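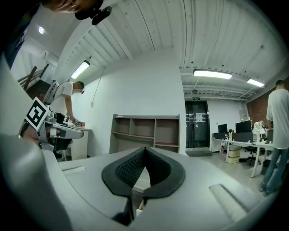 Visits > Workshops and labs > Grippers

An open day at Urell

I had been promised coffee and grippers, in that order, and got them the other way round. Urell's October open day starts at 10, and by five past I had signed a form, been given a sticker with somebody else's name on it and been pointed at the hand-held tools.

For anyone who missed the previous visit report: I am looking for a hand-held gripper we can use to record people doing small, dull tasks, so that an arm can later be taught to do them more slowly. I went with Marama Sutcliffe, who has done a good deal more of this than I have and has much better wrists.

Urell don't make all the tools they show. They had two families out for visitors, the Rametti and the Flitar, and an arm from Lazarević at the far end which I'll come to, briefly, as it deserves.

The Rametti first. It has a rounded grey body and two black soft fingers with a waffle pattern on the inner faces and a thick rubber rim. I liked the fingers straight away. They give a little before they bite, so you can pick up a pen lid without firing it across the room, and I speak as someone who has now done that with three makes of gripper. The waffle pattern does collect fluff. Senad Zupan, who was running the demonstrations for Urell, told me this was a matter of storage. I said I would store it somewhere without fluff. He asked me where that was, and I'm still thinking.

What I didn't like was the bulk. The housing is wide, and when you work low over a desk you find yourself lifting your elbow like a man carving a goose. After a quarter of an hour I had a sore shoulder and a fair record of moving bottle tops from one place to another. Marama, who holds it further back and keeps her elbow in, had no complaints and said so more than once.

The Flitar is lighter at the front and the trigger is far better. You can feel exactly where the fingers meet, and it doesn't creak. Its fingers are harder, though, and on anything smooth they behave like chopsticks in the hands of a beginner. I dropped the same plastic egg until a small boy, somebody's son, offered to do it for me. He was quite good at it.

Senad's view is that people buy on fingers and regret the trigger. Marama's is that people buy on price and regret everything. You can change the fingers on both tools, but the Rametti ones come off with a pull and the Flitar ones need a very small screwdriver, of the kind that lives under the sofa.

Then tracking. Both tools lose themselves if you turn your back at the wrong moment, and both recover if you stand still and look patient. I timed the Rametti over a run of 50 pick-and-place goes and had to throw away nine, most of them my own fault for stopping to talk. The Flitar lost fewer but took longer to start up each time, so by lunch I'd have called it a draw. Marama wouldn't. She never does.

The Lazarević arm was playing back an earlier recording, stacking cups. It is a handsome thing and very quiet. It put the third cup down next to the second one, paused, and then carried on stacking on top of nothing with great confidence. Senad said the cups had been moved since the recording was made. I thought it best not to ask by whom, as I had been leaning on that table.

Lunch was sandwiches. I asked about the price of a spare pair of Rametti fingers and was told 247, before tax, at which point I put the pair I was holding back down rather carefully.

So what are we buying? One Rametti, on loan to begin with, and a second set of fingers if the budget stretches. I'd have the Flitar's trigger on it tomorrow if anyone would build such a thing - Senad says I'm not the first to ask, and he didn't say it in a hopeful voice. The loan tool should reach us before the end of the month. Marama has already asked to go first, and I have asked her to bring it back without fluff.

If you plan to go yourself, the door is round the side, past the bins. Wear short sleeves - mine caught on the Flitar's trigger twice.

9 comments | 50 shares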